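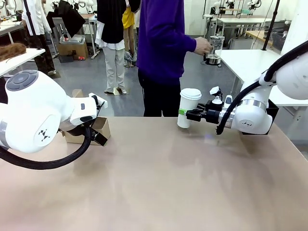 # July, still hot at bedtime

The accordion plays! All of it, every key on the right hand and every button on the left, and the low G that has been gargling at me since spring is now the best note on the whole instrument. I played it for an hour and a half with the windows shut so the neighbors wouldn't suffer and I came out of that room looking like I'd been swimming. I don't care. I want to get it all down while my arms still ache.

I should go back a little, as I haven't written in here for weeks and the last entry ends with me swearing at beeswax.

So, the Brustier. I paid $400 for it at the estate sale out past Plunow, which felt like a fortune for a thing that smelled of attic and made a noise like a goose when you picked it up. Red pearl finish with one corner chipped, straps so dried out they cracked when I bent them, a case with a blue lining gone gray. Then I took it to the repair place in the city and the quote for a full job was $2,040. I said thank you very much, carried it back to the car, and sat there with it on the passenger seat with the belt across it. And I thought, well, how many parts can it have?

It has 342 reeds. I know the number now, having had every last one of them out on the dining table on sheets of newspaper, in rows, with the note names in pencil next to them. (Small correction for my own records: the reeds sit in pairs on their plates, so I handled half as many plates, but I cleaned every tongue separately and I am taking credit for the full 342.)

## The wax

The part I was most afraid of turned out to be the part I loved. The old wax had gone yellow and brittle and came off in flakes, and some of the plates were barely held in at all, so that half the wheezing was only air going round the edges where it shouldn't. You chip out the old stuff, you scrape the wood clean, and then you pour in a new line of beeswax and rosin from a little spouted ladle, and if the temperature is right it runs along the edge of the plates in one shiny stream and sets like a bead of glass. If the temperature is wrong you get lumps. I got a lot of lumps! My first block looked as if a candle had been murdered on it. I did that one over three times.

By the second block I had the trick of it, which is to keep the ladle moving and not go back to fix anything. Going back is what ruins it. The hot wax pulls the cool wax up with it and then you have a gap you can't see until the whole thing is together again and some perfectly innocent F sharp hisses at you.

And the smell! Honey and pine, in the kitchen, in my hair, in the dish towels. I have stopped noticing it but the mail carrier asked me if I kept bees.

## Leathers

Every reed has a tiny flap on the far side that closes when the air goes the wrong way. On mine they had curled up like old leaves. New ones come in a bag, sorted by length, and they weigh so little that if you breathe out at the wrong time you lose an hour's sorting. I learned to breathe sideways. I put on the radio low and did a row each evening after supper, all through June, and I think it's the calmest month I've had in years. Glue, flap, press. Glue, flap, press. On the little high ones I had to use tweezers and the magnifier and even then I put two on upside down and only found out when the top octave refused to speak at all on the pull.

I did think about stopping at that point. I had it back together, I'd told everybody it was nearly done, and I squeezed it and the top octave said nothing. I put it in its case and went for a walk down to the river and sulked.

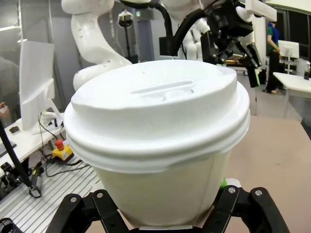 But then I came home, opened it up again, and it took me less than twenty minutes. I'd built it into a catastrophe in my head and it was two scraps of leather. There's something I want to remember about that for the next time, whatever the next time is, though knowing me I'll sulk first anyway and look second.

## Tuning, such as it was

I did not tune it properly. I want that on the record before I get too pleased with myself. Proper tuning means scratching metal off the reed, at the tip to bring it up and near the rivet to bring it down, and you can't put metal back. I did the worst ones only. Eleven, I think, the ones that made my teeth itch. The rest I left where time had put them, and the funny thing is that it's lovely. It shimmers. When two reeds are meant to be the same note and one of them is a hair sharp, you get that slow wobble, and mine wobbles at a slightly different speed on nearly every key, so a scale going up sounds like someone walking past a row of fountains.

A purist would hate it. I played the same four bars of a waltz over and over just to hear the chord on the third bar open up.

## Sirholm

And now the real news, the reason I couldn't sit still at supper. The Sirholm dance is at the end of the month and they are short of an accordion.

I've been going to Sirholm since before I could reach the lemonade table. It's a long plank hall with a stove at one end and a stage at the other that's only a step high, and in summer they prop all the doors open and people dance right out onto the grass and back in again without missing a beat. The band is whoever turns up. Fiddles, always too many fiddles, a bass, a guitar or two, and up until last year the accordion in the corner, holding the whole thing together from underneath. I used to stand close enough to feel the air come off the bellows.

They asked if I'd play the slow set. Only the slow set! Three waltzes and a schottische, all in G and D, and there's a second waltz in there that goes to A minor for eight bars and I've been working at it until my left hand does it without asking me. The trouble is the jump from G to the minor row. It's a diagonal reach, and you can't look, as the buttons are on the far side of the box facing away from you. There's one button with a little dimple in it so you can find home. I love that. I find home, I count over, I miss, I find home again.

Tonight I got it clean 4 times running. The fifth time I got excited and hit something in E flat.

## Things to do before then

- New straps. The old ones will not survive a schottische. Liang Leather in Plunow has the wide padded kind, and they'll cut them down for a shorter back if I bring the box in.
- Find out where the bellows creak is coming from. It's only on the last inch of the pull. Might be a corner, might be a pin.
- Practice standing up. I've only ever played it sitting in the kitchen chair and it's a completely different animal with the weight hanging off the shoulders.
- Do something about that case. The latch gave way on the front steps last week and I caught the whole thing against my knee. I have a bruise the shape of Portugal.
- Write out the schottische. I have it by ear but I keep swapping the B part for the B part of another tune, and the fiddles will not be kind about it.

## Later, after eleven

Couldn't sleep, so I went down and played again, very very softly, with just the one set of reeds open and a blanket across my lap. With only the low set it's a different voice, dark and a bit nasal, more like a clarinet that's been told a secret. I played the hymn my grandmother used to hum over the ironing. I'd never played it before on anything and my fingers simply went there, apart from one note in the third line which I hunted for and found on the next try.

I kept thinking about whoever had it before me. The thumb groove on the bass strap is worn deep and shiny, and the wear on the keys is all in the middle and toward the top, hardly anything on the low end, so whoever it was liked a high melody. And there's the faintest pencil inside the lid of the bass side, a row of note names in a hand much neater than mine. I put mine in underneath before I closed it up, just the letters and the month.

The creak is definitely a corner. I could hear it plainly with everything else quiet — top left, the second fold in. I'll get the tape out in the morning before it gets too warm to hold the glue, and then it's standing practice, all three waltzes, with the windows open this time.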